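Small parts and a dark cloth

I used to strip things down on the bare bench, and then spend the evening on my knees with a torch looking for whatever had rolled off. Lachlan put me on to the cloth trick and I've never gone back!

Any plain black cloth will do (mine was the end of a roll), as long as it's matte and big enough to cover the whole top. Pull it flat before you start, because a gear will happily hide in a crease. Shiny metal shows up beautifully on it, and so do white plastic bits. Give it a good shake outdoors now and then, and keep it well away from the oil can – I learned that one in May, and it took three washes.

The other thing I do is put each gear back on its peg as soon as it's been wiped, so I don't end up with a heap of lookalikes at the end. Anything still waiting stays on the cloth to the left, teeth clear of everything else. If one won't drop on, lift it off, turn it a touch and try again. Please don't reach for the hammer. 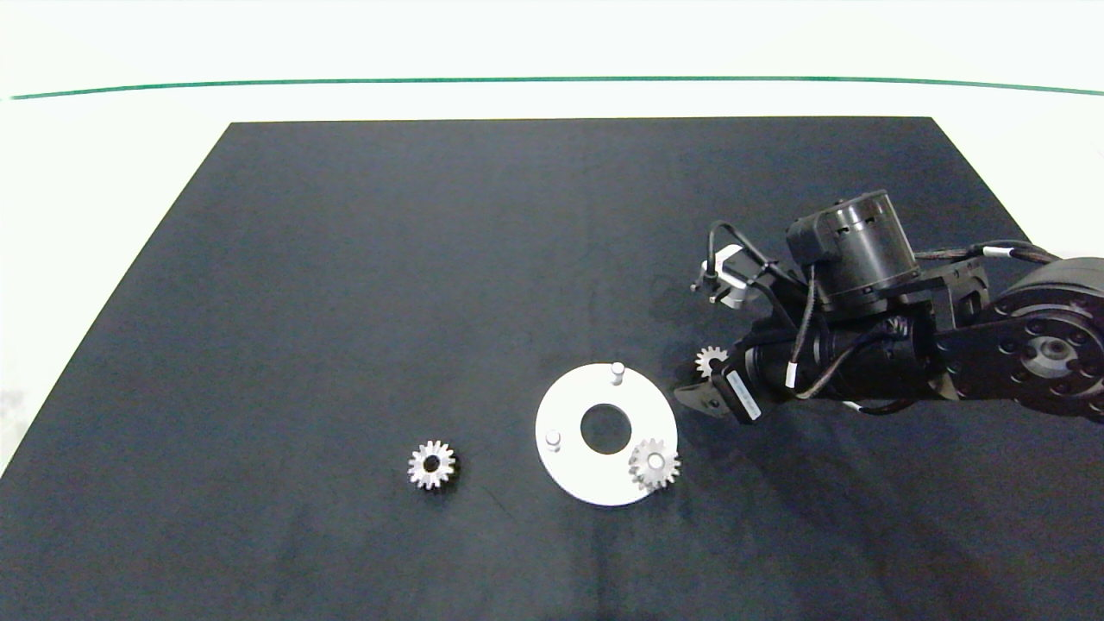

One gear on the plate, two still to go.

Fold the cloth inwards when you pack up, in case there's a washer left on it.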